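Forums > Teleoperation and hand guiding > Recording demonstrations

Capping markers with two arms: how consistent do the demonstrations need to be?

I am recording a two-arm task by remote control. One gripper holds a highlighter upright, the other brings the cap down over the tip. I have 263 episodes. The trained policy reaches the right area, then hovers above the tip and never commits. Should I record more, or record differently?

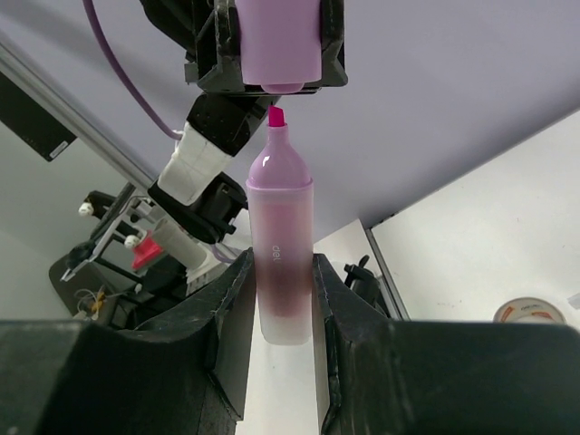 Fermín Domínguez
Operator, Buvthorpe lab

Two of us share the leader arms. I pause before the final push to check alignment; the other operator goes straight down. We log at the default rate and do not trim anything.

Karla Lozano

The pause is your problem. If the arms sit still for a second above the tip, the policy learns that sitting still is a valid action there. Line up higher, then descend in one slow motion — no stop. Agree on one approach with your colleague and drop the episodes that don't follow it. I kept 419 out of a much larger set on a similar job, and the smaller set trained better.

Also treat picking up the cap as its own phase. Close on it squarely, with both fingers touching at the same height. A cap that is tilted at pickup is still tilted at insertion, and you end up correcting for it at the worst moment.
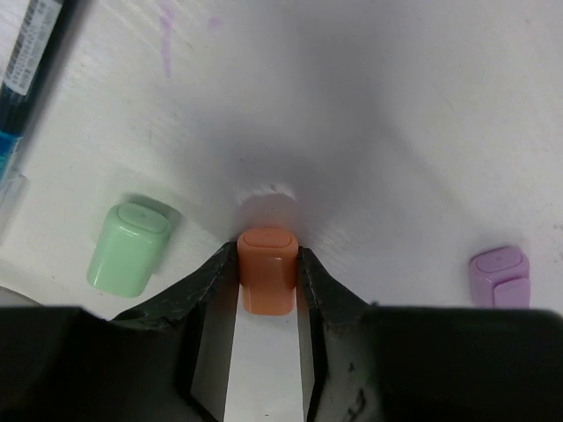
Macarena Zapata adds that the starting position of the cap should be varied on purpose, by small amounts, and that 14 fixed spots marked on paper were not enough for her. She also records recoveries: miss the tip slightly, back off, try again.

Abelardo Bustos

Just record more. We went to 3,000 and it worked. Different arms though.

Contact | Copyright Trarkus community | Back to top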